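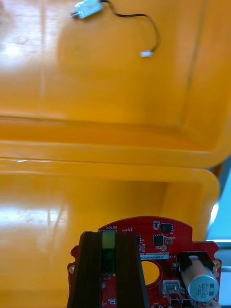
About Irora

Irora writes the software that sits between a robot arm and the parts it has to handle. Perception, grasp planning, motion control, and the tools for finding out why a pick went wrong at two in the morning. We don't build arms or grippers, and we're very happy that other people do!

Small electronics are our favorite problem. A motor with a thin wire lead and a tiny connector is a wonderful thing to plan around, since the wire goes wherever it likes and the connector goes with it. Circuit boards are fun for other reasons: holes, notches, tall parts near the edge, and very few spots where a gripper can close without touching something it shouldn't. Add a glossy yellow-orange bin with white glare on its walls and you have a good week of work for our perception people.

What we make

Portela is our perception package. It takes wrist camera views and works out which surfaces belong to a part, which belong to the bin, and which are only reflections. It also reads printed labels on boards, so a label like JSDRV04002 can be matched to a parts list while the board is still in the gripper.

Tradora is the planner. It picks the grasp, plans the path out of the bin, and keeps checking both as new views come in. If the part shifts between the fingers, Tradora plans again from the new pose (this was the hardest piece to get right, and we still tinker with it most months).

Lirnora is the one our own engineers would fight to keep. It's a log viewer that lines up camera views, joint positions, gripper force, and planner decisions on a single timeline. You can drag back to any moment and see what the software believed. It started as a script for in-house debugging and grew from there.

How we work

We are 18 people in one building, with 3 robot cells down the hall from the desks. Everybody who writes code here runs it on a real arm, including the folks who mostly work on the viewer. Before a release goes out, it has to get through our regression set of 1,005 recorded picks, then a full day on the cells. The May release of Tradora took nine tries to pass, and the cheer when it did could be heard in the parking lot.

We love visitors who bring awkward parts. If you have a connector, a cable, or a board that your current setup keeps dropping, write to us and tell us what it does.

Page updated 2021-06-04

Recent posts
Tradora: planning again after a part slips
Glare on bin walls and what Portela does with it
Lirnora keyboard shortcuts, full list
Why we keep every failed pick
Open positions at Irora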